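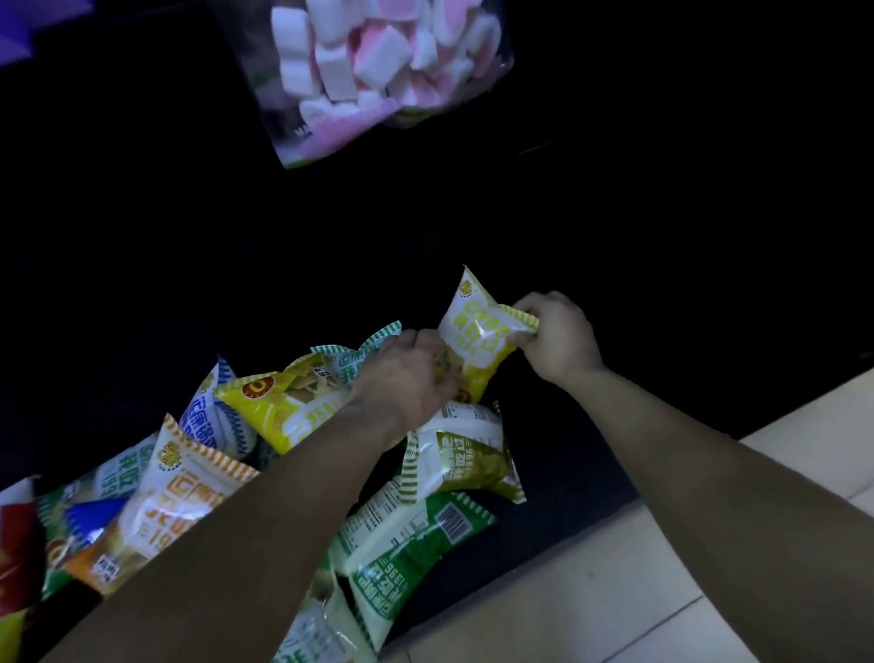 Grereo is an independent packaging test laboratory in Siddale, set up by Gus Dunleavy and Emmett Castellanos to serve small food producers. We measure seal strength, gas leakage and moisture uptake in flexible packs. A crimped edge, like the yellow and white striped one on the small bag held in the right hand, is tested at 3 points along its length. Results are normally issued within 24 hours of the last reading.

Our Farar chamber holds over 90 packs at a fixed temperature and humidity. Storage trials last 10 weeks as standard – longer runs can be agreed in writing. Dr Lukáč's method for slow leaks is used where the customer asks for it.

Samples are received at the Siddale office until 4pm. Please mark each carton with the batch code and the film supplier. The laboratory is closed for calibration in the first half of December.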